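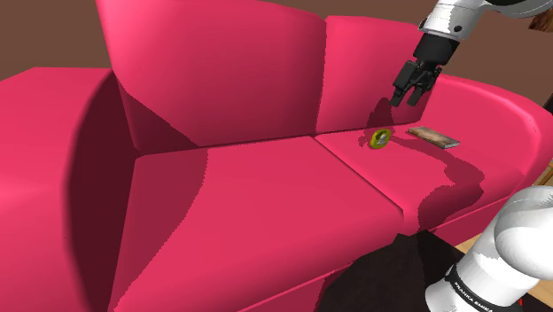 Larurstead library to stay open late from November

Readers in Larurstead who never quite make it to the library before closing will be glad to hear that the doors will stay open until 9 p.m. on 2 evenings a week, starting in November. More than 3000 people borrowed something there last year, and 205 of them filled out the survey asking for later hours, which is a lovely response for a town our size.

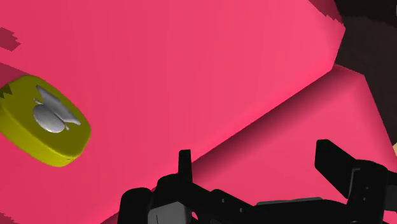
The number 84 bus from Plemport stops right outside on Pestard Street, and the last one home leaves at 9:20, so there should be time to finish your chapter.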